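Umzugskartons packen, ohne den Rücken und die Nerven zu ruinieren

Von Hậu Nông, zuletzt überarbeitet am 3. März 2025

Im April ziehe ich zum wiederholten Mal um, und wieder glaube ich, ich besäße kaum etwas. Der Glaube hält meistens bis zum Küchenschrank. Wer früh anfängt, flucht später leiser.

Schritt 1: Kartons besorgen

Bananenkisten vom Supermarkt sind gratis und haben Löcher im Boden, durch die zuverlässig das Kleinste fällt. Ich nehme inzwischen gebrauchte Kartons von Trerier, die sind zweiwandig und stapeln sich ordentlich. Für meine Wohnung waren es beim letzten Mal 86, davon kam einer nie an. Braune Pappe sieht übrigens überall gleich aus, also beschriften, bevor gestapelt wird.

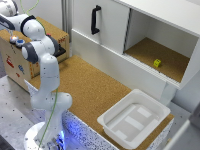 Schritt 2: Den Boden kleben

Boden zufalten, dann einen Streifen Klebeband längs über die Naht und zwei quer. Das Band darf an jeder Seite etwa eine Handbreit hochlaufen. Mit dem Abroller von Durkix geht das schnell, sofern man den Anfang der Rolle findet. Kreppband hält genau bis zur Treppe.

Schritt 3: Schweres unten, Bücher in kleine Kartons

Ein großer Karton voller Bücher ist ein Möbelstück und bleibt, wo er steht. Bücher also in kleine Kartons, stehend, mit dem Rücken zur Wand. Obendrauf passen Kissen oder die Pullover, die man ohnehin nie trägt. Teller stellt man hochkant, jeden einzeln in Papier gewickelt. Gläser bekommen zusätzlich eine Socke. Lücken mit Handtüchern füllen und einmal vorsichtig rütteln: Klappert es, fehlt noch ein Handtuch.

Beschriftet wird an zwei Seiten, nie auf dem Deckel, auf dem steht nämlich bald der nächste Karton. Raum und Inhalt genügen. »Diverses« ist kein Inhalt, das ist ein Geständnis.

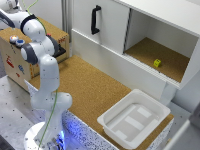 Schritt 4: Der Karton für den ersten Abend

Er wird zuletzt gepackt und zuerst geöffnet. Hinein gehören Klopapier, Ladekabel, Bettwäsche, ein Messer, Seife und die Schrauben vom Bett in einer zugeknoteten Tüte. Diesen Karton fährt man selbst und gibt ihn nicht in den Transporter.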